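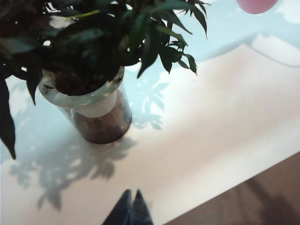 Posted by the Ornora help desk | Last updated Apr 14, 2019 | 1 min read

Ticket 311: Vokus watering app sends no reminders

Reported: Customer has 16 plants in the app. Since the update, no reminder arrives for eight of them. Phone notifications are switched on.

Step 1. We asked the customer to open each plant and check the room name. The silent plants were all in the room "Office".

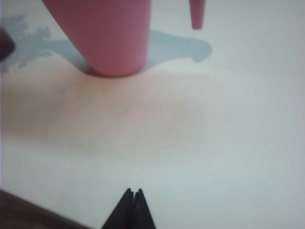 Step 2. We renamed the room to "Study" and saved. Reminders came the next morning for six plants, but two stayed silent.

Step 3. For these two, the start date was still set in October. We changed it to the present day and restarted the app. Both reminders arrived.

Status: solved. If your room name goes back to the old one, please write to us again.

4 comments | 2 shares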